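Melinness Peatland Restoration – Interim Progress Report
Reporting period to Jul 12, 2024

Status of works

Ditch blocking on the Skuta side of the site is complete. Peat dams were installed at the spacing set out in the approved method statement, with the closer spacing applied on slopes steeper than 2 degrees. The contractor, Harju, demobilised its low ground pressure excavators at the end of April, ahead of the date agreed for ground-nesting birds. Two dams on the lower collector ditch were rebuilt before sign-off, as the peat had been taken from too shallow a borrow pit and was already cracking.

Total ditch length blocked to date is 3,583 metres. The remaining length lies within the Grirkum compartment and is programmed for the autumn. Access to Grirkum depends on the southern track, which was softened by timber traffic over the winter and will need stone at the ford before any plant is brought in.

Hag reprofiling is behind programme. The survey carried out for the application underestimated the height of the hag faces on the eastern edge, and several cannot be reprofiled to the specified gradient without stripping more turf than the donor areas can supply. We propose to treat these faces with coir rolls and heather brash instead. A revised drawing has been submitted with this report and we would be grateful for a decision before the next claim.

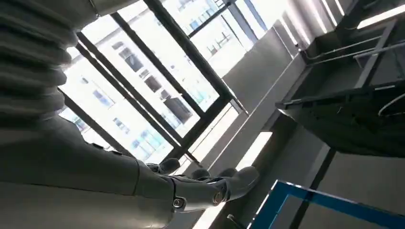 Water table monitoring continues at all dipwells. Loggers record at hourly intervals and are checked against manual dips each time they are downloaded. In the blocked area the mean water level for the period was within 20 centimetres of the surface. The control wells in Grirkum were lower and fluctuated more after rain – this is the expected pattern for drained peat, but one season of data is too short to attribute the difference to the works alone. One logger failed in April and its record has been left blank and not interpolated.

Vegetation

Baseline quadrats were recorded before the dams went in and will be repeated next summer. Sphagnum plugs were planted in the pools behind the upper dams. Losses so far are mostly from grazing. The deer fence is sound, but sheep are entering at the march dyke, where a length of 300 metres is in poor repair. The neighbouring tenant has agreed in principle to share the cost of repair.

Expenditure

Spend is below profile. The underspend relates wholly to the hag work and will be carried into the next period if the variation is approved. Stone for the ford was not in the original budget – it can be met from contingency.

Next period

Repair the march dyke. Place stone at the ford and reopen the southern track. Begin ditch blocking in Grirkum once the breeding season has closed. Replace the failed logger and download the full set before the autumn works start.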